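The Line on the Floor Needs a Rule Behind It
An opinion from the Working Practices Office, Drekudo

Most of the written guidance we hold on robots and people was prepared for machines that stay bolted down behind a fence. The machines now entering test rooms and shared floors walk, reach and carry, and people sit beside them for hours. Our position is that local rules should be rewritten for that kind of work before more sites take it on. We set out three points on which we believe the current draft, circulated to member sites on 11th April, does not go far enough.

1. Marked areas must account for reach

The draft says that a legged robot shall stand within a marked area whenever people are present. It says nothing on what part of the robot the mark applies to. Floor tape is cheap and quickly laid, and most sites use it in good faith. Yet tape around the feet describes only the feet. A hand may pass well beyond the line while both soles remain properly inside it.

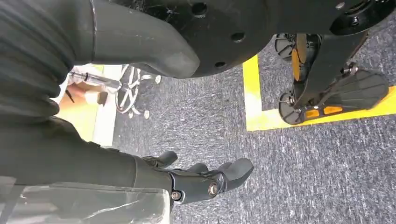
2. Two boundaries are better than one

We propose that each site mark a standing area and, outside it, a reach area. The outer line should be set at full arm extension plus 500 mm. Where the robot can step, the distance should be 1000 mm. Brumari, which has worked under a rule of this kind since December, reports that staff learned it within a few shifts and that the extra tape cost less than the meeting called to discuss it.

Some members have objected that small rooms cannot spare the space. We accept that this is a real burden. A site that cannot provide the outer area should be allowed to operate at reduced speed, no more than 200 mm per second at the hand, with a named person holding the stop control. That is a fair exchange, and it keeps the rule within reach of small teams.

Loose material also deserves a sentence in the text. Plastic sheeting, packing and cables should be cleared from both areas or fixed down before power is applied. The draft leaves this to "general housekeeping," a phrase that in our experience means whatever the last person on shift thinks it means.

3. Shared tables need their own rule

The draft treats a person as either outside the work area or inside it for maintenance. Table work fits neither case. A person may be seated across from the robot, with a laptop open, one hand on the same tray the robot is gripping. This is ordinary practice, and a rule that pretends otherwise will be ignored.

Man-sik Ryu, who reviewed the draft for Mirkeo, has argued that contact through a shared object should be treated in the same way as direct contact. We agree. If a robot pulls on a tray, the person touching it feels the pull. Grip and pulling force should therefore be limited whenever a person may hold the same item, and the limit should be posted at the table where the operator can read it. Chairs should be free to roll back, and cables should not be routed across the path a person would use to move away.

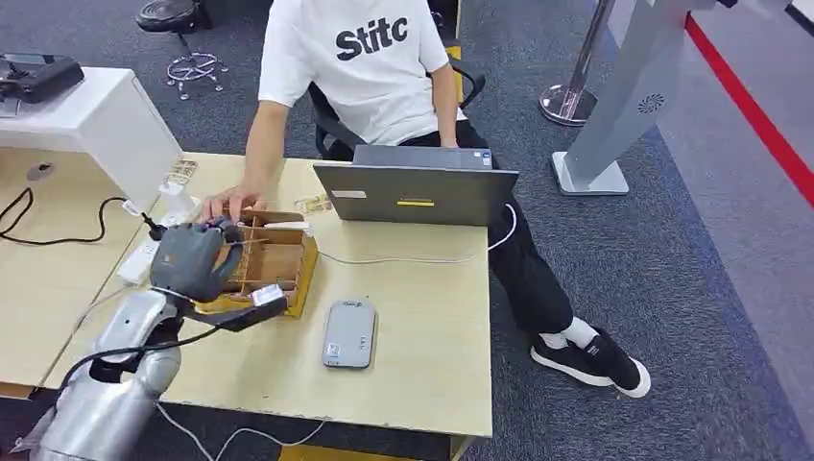
What we ask of member sites

The draft now runs to 333 clauses. We do not wish to add many more, and several could be removed without loss. We ask that the three points above be placed in the opening section — where a new operator will meet them on the first day — and that the Puma checklist be shortened to match, so that one page covers reach, loose material and shared objects.

We ask also that sites record near contacts as well as injuries. A sleeve brushed or a tray tugged out of someone's hand will seldom be reported under the present form, which begins by asking for the nature of the harm. The form should begin by asking what the person and the robot were each doing. Until it does, the office will continue to accept reports by letter or by telephone.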